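Turbidity samples from a small harbour, how long will they keep?

Posted in Coastal & Harbour Work by woltby_wader

Hello all, I hope this is the right board. I help look after the water sampling at Woltby, where the inner basin is being dredged this winter, and I've rather inherited the job from somebody who left very few notes. We take surface and near-bed samples at 6 points, on the ebb, and they go off to be read for suspended solids. The trouble is that the van only comes up the coast when it feels like it, and in November we had bottles sitting in the fridge for days on end. The numbers that came back were lower than I expected, given how brown everything looked from the quay. Could the waiting have done that? And is it worth my doing a quick reading at our end before they go? I've got a bench, a rack and a bit of glassware, and that's about the size of it. 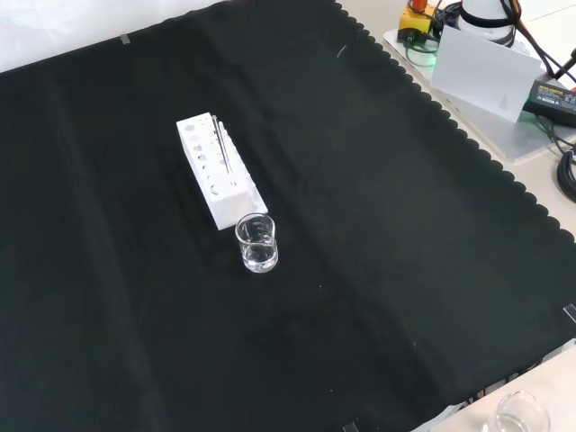
White rack on the black cloth

Sorry for going on, it's my first winter at this and I'd love to get it right!

saltmarsh_sue

Welcome! You're in good company, plenty of us learned on somebody else's muddy notes. Yes, waiting can do it. Fine silt clumps together and sticks to the sides of the bottle, and if whoever reads it pours off a portion without a proper mix, the heavy stuff stays behind and your result comes out low. Keep the bottles cold and dark, don't freeze them, and ask the lab outright whether they filter the whole bottle or just part of it. At Vollham we moved to 300 ml bottles and had the whole lot filtered, rinsing the bottle on to the filter afterwards, and the near-bed figures made a good deal more sense.

As for reading them yourself, I would. A handheld turbidity meter won't give you solids in milligrams, but if you read every sample within 90 minutes of taking it, and again just before it's collected, you'll soon see if something is changing in the fridge. Turn the bottle over gently a few times first, and don't shake it hard or you'll be measuring bubbles. 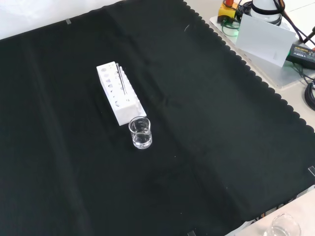
Rack and small beaker, black cloth underneath

One more thing while I think of it: write down the state of the tide and whether the dredger was working. I have a whole folder from my early days that I can't use for want of those two things, and it still makes me cross.

mudlark2306

Just get the lab to send a courier. Ours does. Also brown water from the quay doesn't mean much, ours looks like gravy after any decent rain and the readings are fine.

woltby_wader

Thank you both, that's so kind. I've emailed the lab about the filtering and will report back when they answer. I'll start a column for the dredger tomorrow.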